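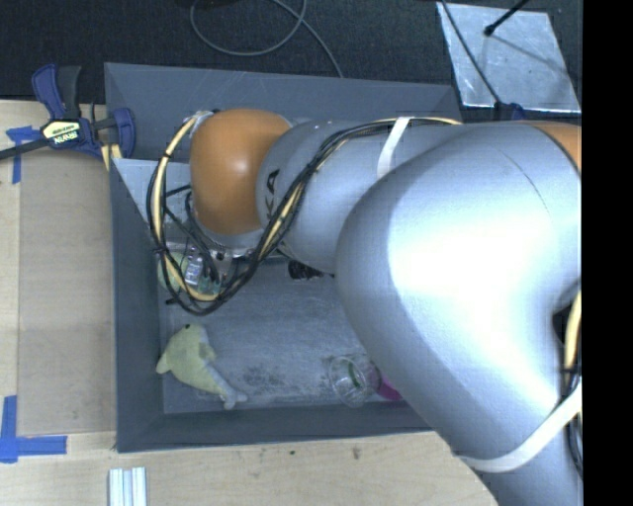 Skarville, November

Map Reading for Walkers
Handout 2: Contour lines, and how to stop being scared of them

Last time we did scale, north arrows and the legend, and most of you went home and found your own street, so I'm calling that a success. Tonight is brown lines. I love the brown lines! If you only keep one handout from this course, keep this one, and bring it along with the Bralla sheet and a soft pencil.

What a contour line is

A contour line joins up places that are all the same height above sea level. If you could walk along one you'd never go up or down, you'd just wander around the hillside on the level until you came back to where you started (possibly on another map sheet, with very sore ankles).

The way I finally got it, years ago, was to think about a bathtub. Put a lumpy rock in the tub, run some water, and draw a line on the rock where the water touches it. Run in a bit more, draw again. Keep going until the rock is nearly covered. Now look straight down from over the tub and the lines you drew are a contour map of the rock. Try it with a potato in a mixing bowl if you want, it works fine and a ballpoint will write on a potato if you dry it between lines.

The interval

The step in height from one line to the next is called the contour interval, and it's printed in the bottom margin, usually near the scale bar. On our Bralla sheet it's 200 feet. Please check it every single time you pick up a new map. I once planned a whole afternoon thinking I had one interval when I had another, and what I'd told everyone was a gentle stroll was a long way from gentle.

Every fifth line is drawn thicker and has its height written on it. Those are index contours. Find the thick one marked 3,000 near the top of Bralla Hill and run your pencil along it. The thin line just inside it has no number, so you work it out: one step up, 3,200. Then there's the summit, which has a little dot and its own figure, 3,203. So the top of the hill is barely poking through that last ring, and you'll see how tiny the ring is.

Now suppose the summit were a few feet lower. The ring would vanish! The hill would be nearly the same hill, but the map would look different. Keep that in mind, because a lot of real bumps and dips fall between two lines and never get drawn at all. With an interval as wide as ours you can hide a pretty serious climb in a blank patch of paper.

Close together, far apart

Lines packed close together mean steep ground. Lines spread out mean easy ground. You probably knew that one already. What people miss is how the spacing changes as you go up a slope, so look at these two on the sheet:

The north side of Bralla Hill. Lines wide apart at the bottom, getting tighter toward the top. It starts kindly and gets harder. From the parking area you can see all the way up.

The east side. Tight at the bottom, wide at the top. The slope bulges, so when you're standing at the foot of it you can't see the summit, and you'll get that maddening feeling of reaching the top and finding more hill. Take a snack.

Valleys and ridges

This is where everybody gets stuck, me included when I was learning, so go slowly. When contour lines cross a valley they bend into a V, and the point of the V goes uphill. When they come around a ridge they bend the other way, and the point goes downhill (ridges are often rounder, more of a U, but I wouldn't bet on it).

Burus Creek is the best place to practice. Put your pencil where the creek meets the road and follow the blue line up. Each brown line you cross has its point aimed in the direction you're going. So you're climbing, and the water is coming toward you. If there's no blue line to help you, read the heights on either side and ask whether the middle is lower or higher than the edges.

Saddles

Between Bralla Hill and the Wijesinghe Overlook there's a spot where the lines pinch in from both sides and leave a gap, a bit like an hourglass. That's a saddle. Walk along the ridge and it's the low point, but come up to it from the valley and it's the high point. Old trails love saddles and so do I. Also wind.

Rings with little ticks

A closed ring is normally a hilltop. If it has short tick marks pointing inward, it's a hole. There's one by the old quarry, west of the creek.

To do at home

Draw a pencil line from the creek bridge straight to the overlook. Mark every place it crosses a contour and write the height beside each mark. Then lay the edge of a sheet of paper on the line, copy the marks across, and plot the heights as a side view on squared paper. Join the points with a smooth curve, no ruler please, hills don't have corners like that.

Then pick the route you'd rather walk between the same two places, and do it again. Bring both. We'll do compasses next, so if you have one in a drawer bring that too, and keep it away from your phone.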